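Home Recording for the Pandell Task Library: Frequently Asked Questions

What am I signing up for?
Doing small household chores at a table while a camera on your head watches your hands. The Killey model learns from the result. It has read a great deal about cleaning a phone and has never once done it.

How long is a session?
Up to 26 clips, none longer than 90 seconds. Most people finish before lunch and then find they have a very clean phone.

Do I need a special room?
No. A table, plain cloth behind it and steady light will do. Keep both hands in view, including when you pick up a spray bottle.

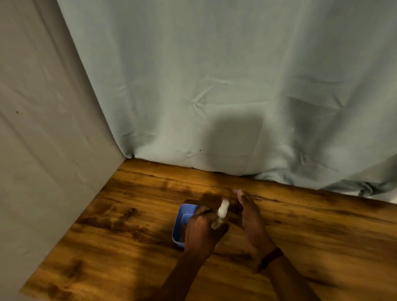
Killey's reviewers asked us to pass on that slow is fine but frozen is not, and that anyone who stops to think should please think with their hands moving. We have told them this is harder than it sounds.

Should I tidy the table first?
Only of things you would mind strangers seeing. A model trained on bare tables panics at the first cable. 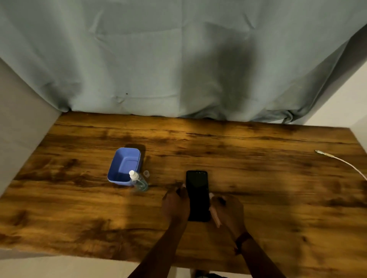

Leave objects where they naturally end up between clips. If you line everything up the same way each time, the model learns your lineup and very little else.

Can I do chores other than cleaning?
Yes. The June list has 30 of them, cables and chargers included. Thin, bendy things are in demand at Fajardo, where the test arms still treat a cord as a personal insult.

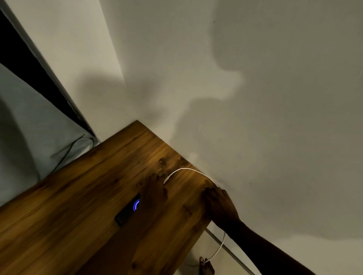

Dim clips are accepted up to a point. If you can't tell your fingers apart on playback, neither can we.

What if I make a mistake?
Keep going. Drops, fumbles and second tries are all useful, and the Cosport upload page has a box to tick for them. Please don't fumble on purpose. We can tell.

Do I have to use both hands?
For the two-handed tasks, yes: one holds, the other works.

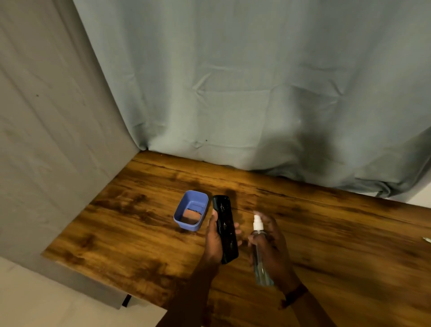 When do I get paid?
Within 7 days of approval. Approval takes as long as it takes.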